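《机器人操作基础》课程讲义
第四讲 开放日参观与手持夹爪演示

授课对象:自动化、机械电子工程专业二年级学生
参观地点:巴斯霍尔姆(Basholm)实验楼
印发日期:2024年3月2日

一、本讲目的

本讲配合实验楼开放日进行。学生应在参观前通读讲义第一至第三节,参观结束后完成第七节所列作业。前三讲已介绍平行夹爪与连杆夹爪的结构、末端位姿的表示方法以及相机标定的基本步骤,本讲不再重复推导,需要时请查阅第二讲附表。

完成本讲后,学生应能说明手持夹爪在示教采集中的作用,能够根据实物指出连杆、指垫、转轴等部位,并能就双手协同操作的难点提出自己的分析。

二、参观安排

参观分四个环节依次进行:

1. 门厅集合与安全说明。请携带学生证,饮料不得带入实验区。
2. Pranell 平台介绍。由值班教师说明采集台的组成、坐标约定与数据存放规则。
3. 手持夹爪演示。操作者在采集台前就座,学生在黄线以外观看,每批观看时间为20分钟。
4. Asska 零件库参观与提问。学生可在教师指导下触摸展示用的连杆与指垫样件。

演示环节不安排学生上手操作。有意参加后续实操的学生,可在提问环节结束后登记。上一次开放日于去年12月举行,共接待来访者364人,部分批次因人数过多而视线受阻,本次已将每批人数下调,请各班按照通知的批次入场,不要自行调换。

三、背景知识

示教采集的常用途径有三种:遥操作、拖动示教与手持夹爪采集。遥操作需要整套主从设备,操作者与工件之间隔着一层映射关系;拖动示教由人直接牵引机械臂,动作速度受到臂体惯量的限制;手持夹爪采集则由操作者双手各持一只夹爪,直接对工件施加动作,相机记录夹爪附近及操作者前方的画面,事后再换算为末端轨迹。

手持方式的长处在于动作自然、布置迅速。其不足同样需要了解:人手的可达范围与机械臂并不一致,手腕能够轻易完成的翻转,机械臂未必可以跟随;夹爪与手部也会遮挡工件。因此采集时应约定工作区边界,并要求操作者避免过大的腕部转角。

连杆式手指的设计值得注意。指垫与连杆之间以转轴连接,两侧手指对称布置,闭合时指垫相向靠拢。转轴处若存在间隙,指垫姿态便会偏移,夹持薄壁件时尤为明显。Khasawneh 结构手册将这一偏移称为“端面倾角误差”,本课程沿用该名称。

四、演示内容

演示对象为透明塑料分格盒。选择透明件的用意在于说明感知问题:透明材料的轮廓在浅色台面上对比度低,反光与阴影又会随视角改变,深度相机对此类物体的测量往往不稳定。分格盒另有隔板,夹爪靠近时需要同时考虑盒壁与隔板的位置。

观看时请重点注意以下方面:

(1)两只夹爪与工件的相对位置,以及操作者前臂进入工作区的方向。
(2)夹爪上方金属色小板的朝向。两手姿态不同时,该板在头部视角中的可见程度有何变化。
(3)线缆的走向。线缆若横过工件上方,将同时影响动作与画面。
(4)指尖在夹爪相机画面中所占的比例,以及由此造成的遮挡。
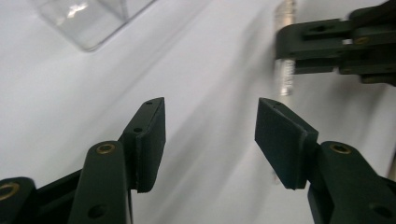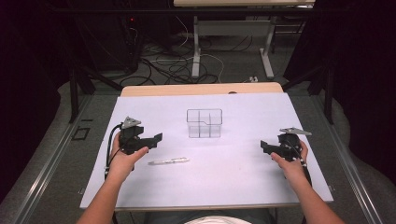
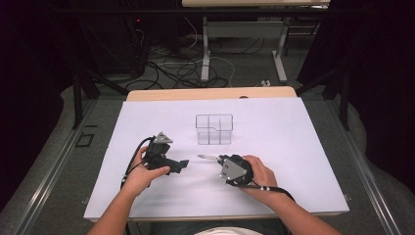 图4-1 手持夹爪演示。首图为夹爪相机视角,后两图为头部视角。

五、图示说明

阅读图4-1时,应将两类视角对照使用。夹爪相机距离指尖很近,首图中两侧指垫相对倾斜,指尖之间留有空隙,转轴处的黄铜色衬套清晰可辨。这一视角适合判断指垫与工件的接触关系,但所见范围有限,另一只夹爪仅在画面右上角出现,且因运动而模糊。训练数据中若大量存在此类模糊帧,应在预处理阶段标注,是否剔除由任务精度决定。

头部视角能够同时覆盖双手与工件,适合判断左右手的配合。后两图中分格盒均位于白色台面中部附近,两手自下方两侧伸入。盒体轮廓在白色背景上仅呈灰色细线,请学生据此思考:若改用深色台面,轮廓检测会得到改善还是变差,夹爪本身的分割又会受到何种影响。

需要提醒的是,两类画面的颜色不宜直接比较。光源方向、白平衡与曝光均可能使同一材料呈现不同色调,跨相机使用颜色阈值之前必须先行校正。

六、讨论要点

双手操作的时序如何划分,是本讲讨论课的主要题目。一种做法是以工件是否受力为界,将动作分为接近、接触、移动、释放四段;另一种做法是分别标注左右手,再寻找两者的同步点。前者便于统计,后者保留的信息较多,但标注工作量明显增加。Pranell 平台现有双手操作记录1598条,目前采用前一种做法,其中释放段的起点争议最多。

各组讨论时请准备一个具体动作作为依据,例如一手稳住盒体、另一手向格内放置小件,并说明在该动作中哪只手应先行到位,对应的判据能否由画面单独得出。

七、作业

1. 绘制单侧手指的连杆简图,标出转轴、指垫及受力方向。尺寸可自行假定,但须注明。
2. 以图4-1为依据,写一段不超过一页的分析,说明透明工件对两类视角各有何影响。
3. 就第六节的两种划分方法任选其一,给出判据与至少一种失效情形。

作业以小组为单位提交纸质稿,封面写明班级与批次。第2题不接受仅抄录图注的答案。

八、参观须知

进入实验区后请勿倚靠采集台两侧的导轨,勿跨越地面线缆。演示进行期间禁止使用闪光灯。个人拍摄须事先征得值班教师同意,所摄内容仅供课程作业使用。如遇设备告警,应立即停止走动,听从现场指挥。

下一讲内容为夹持力估计,请预习教材中关于摩擦锥的部分,并携带本讲讲义。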